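teleop diary, week 3 of the overhead panel task. long thread, get a snack

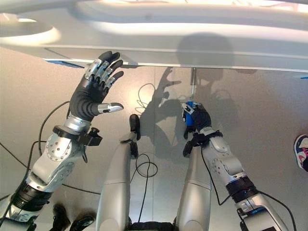

Left hand raised to the panel, right hand on the blue-handled tool. View from the head.

So the job sounds like nothing. One palm up against the underside of the panel, tool in the other hand, shaft up to the edge, work it, come back down. I do that at home on a stepladder while thinking about lunch. Doing it through somebody else's arms is a whole other sport

For anyone new: I'm the one in the headset and gloves. My hands move, the robot's hands move, everything gets recorded, and the recordings go to the Cunance training folks. They want 1000 clean demos of this one task by the end of June. We have 135. I'm fine

Biggest thing I got wrong at first was the left hand. I treated it like it was just hanging out up there. Then I watched my replays and every time I pushed with the tool, the left palm drifted off the panel because I'd forgotten I had a left arm

Fix was dumb and it works: I set the left hand first, fingers spread, count to 3 in my head, and only then start moving the right. My good takes went way up after that

Second thing, shoulders!! Reaching overhead in the rig is brutal. I can do maybe 4 takes in a row before my elbows sag, and if my elbows sag the robot's elbows sag, and now we're teaching it to be tired

Someone asked why we don't just script it. The Losoletti team did try a scripted version in the spring. Great when the panel sat exactly where the script thought it was. Move it a finger's width and the tip missed the edge. With demos we shift things a little between takes on purpose

Grip tip if you do this kind of work: hold the handle vertical BEFORE you raise the arm. If you try to straighten the tool once it's up by the panel you end up twisting the wrist into a place it hates, and the take's a toss

Also depth. Through the headset everything up there is white and bright and I'm terrible at judging the last bit of distance. I go by the shadows more than I'd like to admit. Slow down, watch the shadow and the tip come together, then push

Our labeling setup is Collent now (we were on a spreadsheet, never again). I mark where the brace starts, where the tool touches, where it lets go. Takes longer than the demo does lol

Next up is the same thing with the hands swapped, which I tried once in practice and I will not be posting that clip

ok back in the gloves, more tomorrow if my arms still work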